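Skostico: a little README for sorting kitchen stuff into bins

Hi, and thanks for poking around in here! Skostico is my running set of notes and pictures on putting small kitchen things away in open bins. It started as a plain text file I kept for myself when I was moving kitchens, and then a couple of people asked for a copy, and then I had to go and give it a name and a folder structure like a grown-up.

What you get

One folder per session. A session is one go at sorting one kind of thing, so chopsticks are a session, tea towels are a session, jar lids are a session (a long one, I have a lid problem). There are 12 sessions in this release, with 400 pictures between them. Each folder has the pictures plus a file called notes.txt with whatever I was thinking about that day. Some of those run to a page and some say "fine, see last time." Sorry about that, I was hungry.

What changed in September 2022

I renamed all the folders so they sort properly, threw out a batch of blurry ones, and split the old "long utensils" session in two. Chopsticks and skewers now live apart. If your script was looking for long_utensils it will fall over, so point it at chopsticks or skewers. I also fixed the labels in the lids session where I'd written "large" for everything.

Labels

Every picture has one line in labels.csv: file name, session, what's being sorted, and a free text column for me to ramble in. I use the word "bin" for anything with four sides and no lid. A "tray" is the same thing but shallow enough that a teaspoon sticks up over the side. I know that's not a real definition. It worked in my kitchen and I've stuck to it the whole way through, so at least it's wrong in the same way everywhere!

If something is lying in a bin it gets the label "in," even if it's at a silly angle. If any bit of it hangs over the rim it's "partly in." I went back and forth on that one and there may be a few from the early sessions that I never fixed.

Things I've learned about bins (skip this if you only want the files)

See-through ones are lovely for finding things and a pain for labeling, especially with textured sides. The light bounces all over the place and a thin dark thing behind a bumpy wall can look like part of the wall. My rule is to follow it by eye from one end to the other, and if I lose it halfway I write "unsure" in the last column. Handle holes help a lot. You can often catch a clean bit of whatever's inside through one.

I like a white surface underneath, it makes the edges easier to pick out. I tried a striped tablecloth once and had to bin the whole session (ha).

Getting it running

Unzip it, keep the folders where they are, and open labels.csv in anything. If you want the little viewer, it's in the Nekar folder and needs nothing installed. It shows 15 pictures to a page, and you can change that at the top of the settings file. It's slow on the lids session. I know. I'm working on it.

Known problems

Session 4 has two notes files and I can't remember which one is right, so I kept both. The free text column has commas in it, so please use a proper CSV reader and don't just split on them. A few file names still have a space at the end, too.

Using it

Do what you like with it, just keep this file with your copy so people know where the odd labels came from. Fixes are very welcome, particularly for anything marked "unsure" in chopsticks.

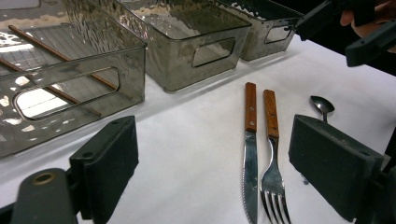 Next up is the cutlery session, which I've been putting off, and after that I'd like to redo the tea towels with every one folded the same way.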